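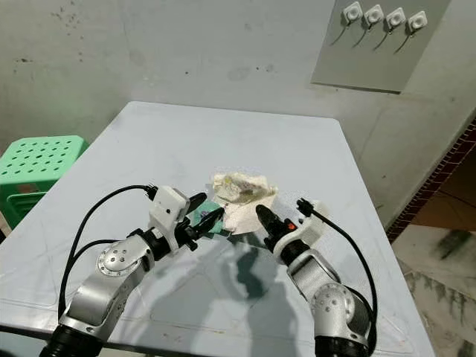 Ginette Bouchard
Robotics test engineer. I rerun other people's results.

1/ So I've spent most of April on the Mornovon paper, the one everybody in my feed shared with a rocket next to it. Claim: a two-arm policy trained only on tidying demos can clear trash it has never seen, in homes it has never seen, at 96 percent. I have questions.

2/ Start with the 96. It's success over attempts, fine. But an attempt only counts once the gripper has closed on something. If the arm hovers over a tissue for a minute and times out, that run goes in a separate bin called "no engagement" and drops out of the math. It's in the appendix, second to last page.

3/ I asked the authors how big the "no engagement" bin was. They answered quickly and politely and said they'd have to look. That was at the start of the month.

4/ Why I care: tissues are where these policies go to die. Thin, floppy, folded over themselves, a bit see-through, pale on a pale table. The depth reading is junk and the edge you want to pinch may be under another layer. A wrapper tucked under a tissue is worse, now you have two soft things and you can lift one and drag the other.

5/ What does "success" mean there? In the paper: "object leaves the surface." Which object? If the arm picks up the wrapper and leaves the tissue, I'd score that as half the job. Under their rule it can go down as a full success if the wrapper was the named target, and the target gets named after the run. After!

6/ Someone in my replies says I'm nitpicking and the video is impressive. The video is impressive. It's also 3 clips.
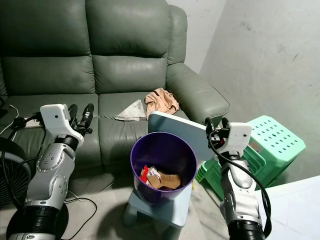 7/ Then there's where the trash goes. The paper's bin is wide, sits on the floor and never moves between runs. Put a small wastebasket up on a stool and you've changed the drop height and the clearance, and you have a target that can tip. Already have crumpled cardboard in it and a light wrapper can just sit on top of the pile or slide off. None of that is exotic. People have full wastebaskets.

8/ Same complaint about clutter. "Unseen homes" in the paper means rooms with the furniture pushed back. I want cables on the floor, cloths lying on the sofa, stools stacked against the wall. Is the crumpled cloth trash? You and I know it isn't. I'd like to see the number for how often the policy agrees with us, and there isn't one.

9/ To be fair to them, the training recipe is interesting. They took 400 demos and relabeled each one backward from the end state, so a failed grasp becomes a good example of whatever it did manage to do. Petrenko tried something close to this and got nowhere, and the difference seems to be that Mornovon drops the slow parts first. I believe that piece. The ablation is clean.

10/ What I don't believe is the jump from "helps" to "solved." Take the relabeling out and their score falls a lot. Good, so it matters. That tells me nothing about whether the score was measured in a way I'd accept to begin with.

11/ Our plan at Kiltness: 200 runs, target written down before the arm moves, timeouts counted as failures, the bin moved every run. A person who hasn't read the paper does the scoring. We'll use the Promier checklist for what counts as a drop. It's dull but it's strict.

12/ "But you'll get a lower number." Yes, probably. I'd still like to have it.

13/ Several people asked if I think they cheated. No. I think they picked the definitions that looked natural while they were staring at their own runs, and every one of those choices happened to lean the same way. I've done it myself, in a gripper paper I won't link.

14/ If anyone on the Mornovon side is reading, the thing I want most is the raw log with the timeouts left in. A spreadsheet is fine. My DMs are open and I'll post whatever you send, including if it makes me look silly.

15/ Muting replies that just say "scale." Back when we have runs to show.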